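# Grip state is not a boolean

I spent most of September on a bug in Gape, our grasp-state estimator, and I want to write down what the problem was before I forget the details. Some of this is specific to our stack. The part on thresholds should apply to anyone running multi-finger hands on cloth.

Short background. Drestedora is the task layer. It takes a plan like "shirt on hanger, move to bed, lay flat" and breaks it into phases, each with entry and exit conditions. Grerine is the bimanual controller underneath, running a shared object frame with one offset per hand. Gape sits between them and reports what each hand is doing to the object. Until last month it reported one bit per hand: holding or free.

One bit was fine for boxes. With a T-shirt on a hanger it fails, and the way it fails depends on which bit you get.

## What the controller needs to know

Grerine computes the object frame from both wrist poses when both hands report holding. It averages the two estimates, weighted by grip confidence, and puts an internal force target along the line between the wrists. For a garment on a hanger that target is close to zero. You want enough tension to keep the shoulders spread and no more, because cloth will slide along wood long before the wrist sensors see anything interesting.

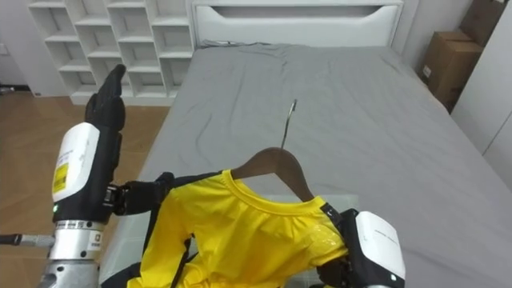
*Two-shoulder hold on the hanger. Both hands count toward the object frame.*

In this state everything behaves. The frame is well constrained in yaw, and the perception side only has to track the collar and hook as a sanity check. The collar is a good feature on this shirt. The hook is a bad one: thin, shiny, and usually missing from the depth image. Bleddyn Ellis wrote a hook detector that works on RGB only and triangulates over a few head poses. It's slower, but it stopped producing hooks that were buried in the mattress.

The clear panel under the shirt also gave depth trouble. Points came back from the panel, from the bed behind it, or from nowhere. I mask that region using the known panel pose and don't try to be clever about it.

## The bug

The symptom was a small sideways jump of the object frame in the middle of a phase, followed by Grerine correcting for an error that didn't exist. The shirt got tugged, the hanger rolled, and Drestedora kept going since none of its exit conditions mention roll.

Log from one of the bad runs, trimmed:

```
gape R: holding -> free conf 0.48
grerine object_frame source: L+R -> L
gape R: free -> holding conf 0.52
grerine object_frame source: L -> L+R
```

Our threshold was 50 percent. The right hand's confidence was sitting on it and wobbling across. Every crossing changed the source of the object frame, and the two sources disagreed by the amount the right hand had slid on the fabric.

My first fix was hysteresis, which reduced the number of jumps and made each one larger. My second was a low-pass filter on confidence, and that hid real slips for 400 ms. I reverted both on a Friday and went home.

Mali Mostyn looked at the joint traces the following week and asked why the fingers on the right hand were at full extension while the estimator was arguing about whether they were gripping. The answer is that the estimator never looked at finger posture. It used contact and wrist wrench. An open hand resting on a sleeve has contact, and it has a small wrench, so it scored right in the middle. The number was a fair summary of a question I shouldn't have been asking.

## Three states, with posture

Gape now reports `grip`, `support` or `free`. Posture goes in as a prior: if the fingers are extended past the closing range, `grip` is ruled out whatever the contact says. Contact then separates `support` from `free`.

What Grerine does with each:

- `grip`: contributes a full pose to the object frame.
- `support`: contributes a one-sided constraint along the palm normal. No pose, no tangential force target.
- `free`: contributes nothing. Collision checking against the garment is turned back on for that hand.

The one-sided constraint matters most. A supporting hand can stop the shirt from swinging toward it. It can't pull, and the controller must never plan as if it could. I also had to lower the stiffness on the supporting arm, or it shoves the hanger into a tilt.

The test case is asymmetric: left hand pinching the fabric at the collar against the hanger, right hand open and upright at the other shoulder. Under the old code this was exactly the configuration that flickered. Now the frame source stays on the left hand and the right shows up as a plane.
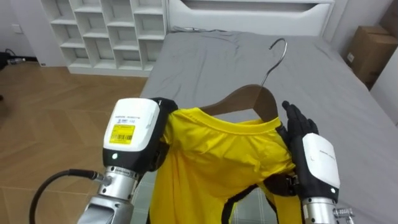
## Still open

Switching between `grip` and `support` is still a discrete event. I blend the frame over a short window, and the blend has a constant in it that I picked by looking at plots. Nondard, our replay tool, can sweep it over recorded runs, but replay can't tell you how the cloth would have responded to a different command, so I only trust the sweep to rule out bad values.

Hanger roll has no exit condition in Drestedora yet. With one gripping hand, roll is observable only through the hook and the top edge of the wood, and the collar covers a lot of that edge. Bleddyn wants to estimate it from the collar curve. I'd try the hook first, now that the detector is less bad.

The posture prior uses commanded finger angles. It should use measured ones. There are 2 places in the code where I took the shortcut, both marked with a TODO.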